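Session 4: Programming a small early music series
Notes to go with the morning class, Wilma Baird

Welcome back, everyone, and thank you for the lively talk last time about church acoustics (I have passed the question about heating on to someone who knows more than I do!). This session we leave the building behind and think about what goes into a season, and in what order, and for whom.

We'll work mostly from the Sesteleck series, as you all have the brochure. It began as a single January concert of viol music and grew to 12 concerts a year, spread between the old chapel at Hullent and the assembly room in town. The chapel is lovely for voices and quite unkind to a harpsichord. Total attendance last season was 2,562, and I'd like you to keep that figure by you when we come to the budget exercise, as it looks healthy until you see how it was spread. The opening night was full. The lute recital in the middle of the season drew 37.

Now, was the lute recital a mistake? I go back and forth on this. The player was superb, and several of those people have booked for everything since. But it was put straight after two other quiet programmes, and I think even a very loyal audience wants a bit of noise by then, a sackbut or two, something to tap a foot to. 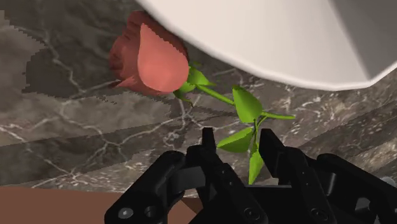
A single rose on dark marble.

Please read the Aebischer handout before the next class, at least the first half. The argument is that listeners remember a concert by its opening and its last piece, so the difficult work should sit just before the interval, when people still have their wits about them and a drink to look forward to. I agree with most of it, though I have broken the rule many times and been forgiven. Do look closely at the part on spoken introductions. Two minutes is plenty. I once heard a very learned man talk for twenty about tuning while the strings went flat behind him.

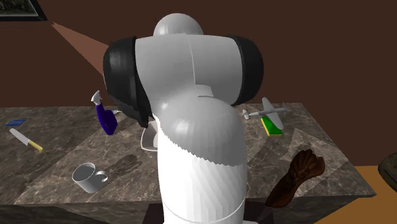
Then there is the matter of guest ensembles, which eat up money faster than anything else. The Tranar consort asked Sesteleck for a fee of more than 3,000 pounds, travel on top, and the series said yes because it had just lost another group at short notice. Think about what you would have done. Could you have shared the tour with a neighbouring festival? Would a local choir have filled the gap, and would your regulars have minded?

For next time: draft a season of six concerts for a hall of your choosing, with a line or two on why each one sits where it does. Rough is fine. Bring two copies, one to swap with your neighbour, and a pencil.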